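Curow Open Metal Bin, Large, Gray

Sold by Jaltus Workshop Supply
Item 1060
In stock, ships in 2 days

Home > Storage > Bins and Trays > Open Metal Bins

I've been selling bins for a good long while now and I still get a little too excited about this one. It's big, it's gray, it has no lid, and you can put pretty much anything in it. If you came here looking for something pretty for the hallway, scroll on down to the Borkari baskets (they're lovely, my sister-in-law has four). But if you've got a bench or a table where stuff piles up and you want one place for all of it, stay with me!

What it is

The Curow is an open-top metal bin made to sit on a worktable. The sides are folded from one sheet and welded at the corners, and the rim is rolled over so you can grab it anywhere without wearing gloves. The inside is smooth from corner to corner. I like that more than I expected to, because small parts don't get stuck in a seam and you can sweep the last few screws out with the side of your hand.

It comes in the one gray. I get asked about red and blue a lot and the answer is still no, sorry. Curow did a green for a while but I never stocked it.

What I use mine for

Mine lives on the sorting table at the back of the shop. Returns go in there, loose hardware goes in there, and at the end of the week I tip the whole thing out and put everything back where it belongs. At home I have a second one that started out as a place for garden tools and is now mostly dog towels and a hose nozzle. In February I used it to carry firewood in from the porch and it did fine, though it got heavy fast.

Customers have told me they use theirs for:

Picking and sorting parts
Soaking paint trays (see the note about water further down)
Kids' blocks, which I would not have thought of
Castings and offcuts
Holding a whole toolbox worth of tools while the toolbox gets cleaned

How it sits on a table

The bottom is flat all the way across, with no feet and no ridges. On a wooden top it stays where you put it, more or less, once there's some weight inside. Empty, it will slide if you lean on it. I put a thin rubber mat under mine and that took care of it. The Brunner bench mat fits under there nicely, and we carry it in black only.

Please do measure your table first. This is a large bin and people are surprised by how much room it takes up. You want the whole base supported, with a few inches of table left over on the side you work from - that's where your coffee goes, and your tape, and whatever you just pulled out of the bin and haven't dealt with yet.

I'd also leave the space over it open. I had mine under a shelf at first and kept banging my knuckles going in for things at the back. Moved it out to the middle of the table and it's been a much nicer bin ever since.

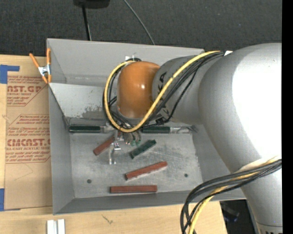 Now, about noise. It's metal, so the first handful of bolts you drop in will ring out. If that bothers you (it bothers my dog), cut a piece of felt or old carpet for the bottom. We sell a felt liner cut to size, item 182, and it lifts right out when you want to shake the dust off. It's plain felt, nothing fancy, and you can run it through a cold wash.

Cleaning and care

Wipe it with a damp cloth and a drop of dish soap, then dry it. Don't use steel wool on the finish. Short soaks are fine, but don't leave water standing in it overnight. I did that once and got a faint ring I never managed to rub out. If you scratch it down to bare metal, dab on a bit of gray touch-up paint before it has a chance to rust.

Moving it

Empty it first, or at least half empty it. There are no handles, just the rolled rim, so get a hand on each short side and keep it level. Two people if it's full of metal. I mean it!

Good to know before you order

No lid comes with it and there isn't one made for it.
The bins don't nest very deep, so plan on more shelf space than you'd think if you're buying several.
Dividers are sold separately and drop in across the short side.
Each one ships in its own carton with cardboard corners. Keep the corners if you think you might send it back.

Returns

You have the usual month to change your mind. If it shows up with a dent, send me a photo of the dent and a photo of the carton and I'll get another one out to you. Tiny marks on the underside are from the stacking at the factory and don't count as dents, but ask me anyway if you're unsure.

Goes well with

Brunner bench mat, black
Felt liner, item 182
Curow drop-in divider
Borkari basket, small (for the stuff you don't want rattling around with the bolts)

Page updated 7 December 2024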